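Bomance folding software – minutes of the June working meeting

Start: 9:40. Chair and notes: Hedvig Torvik. Everyone from the planning and perception sides was present, and two of the tooling people joined by phone for the first half.

1. Welcome and last month's minutes

Hedvig thanked everyone for coming in early and for the pastries, which were very much appreciated and went quickly. The May minutes were accepted with one small correction: the Rimine viewer was described as finished, and it should have said that playback is finished and that the labeling panel is still being worked on.

2. Perception: puffy clothes

This took up most of the morning, and rightly so. The cloth model that Ouali uses was built with shirts and towels in mind, and it does very nicely on those. Down jackets are giving it real trouble. Every quilted panel has its own highlight and its own dark crease, and the edge finder is inclined to treat each seam as the border of a separate garment. On the last run over 200 jacket clips it split the jacket into several pieces in 40 of them, and we spent a good while going through the worst ones together on the big screen.

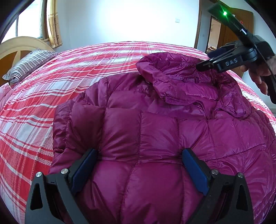
Item 2: purple puffer jacket on the plaid bedspread, with one gripper on the quilted front and the other near the hood.

The perception side felt that clips of this kind are a fair test, as there is a busy plaid under a very shiny fabric and the zipper is partly hidden in a fold. There was a friendly disagreement over the hood. One view was that a crumpled hood should simply be marked as unknown until the planner has asked for it to be opened out. The other was that we already have enough shape information to guess at the rim, and that a rough guess is kinder to the planner than a blank. We agreed to try both on the same clips and compare them next time, which seemed the fairest way to leave it.

3. Planning: two-handed moves

Tanda now plans both hands together, and the whole group was glad to see it after so many months of waiting! The open question is timing. At the moment the second hand waits for the first to report that it has settled, and with soft, springy fabric that report can come late. The waiting limit is set to 900 milliseconds. A shorter limit was suggested, but we would like to see the logs first – there was a feeling that the limit may be hiding a slow message queue. Agreed to leave the number alone for now.

4. Tooling

Rimine has 11 open tickets, most of them small. The one that matters to everybody is the clip scrubber, which loses its place when the two gripper tracks have different lengths. A fix is in review. It was also asked, very politely and not for the first time, that people write the garment type in the notes field when they save a clip.

5. Actions

Perception: run both hood methods on the jacket clips.
Planning: pull the queue logs from Tanda and share them before changing the limit.
Tooling: merge the scrubber fix, then return to the labeling panel.
Hedvig: book the larger room and circulate these minutes.

The meeting closed at 11:15. The July agenda is open for additions, and late ones are welcome too.

Contact Bomance | Copyright Bomance, all rights reserved | Back to top

We use cookies to remember your settings on this site. Accept | Manage choices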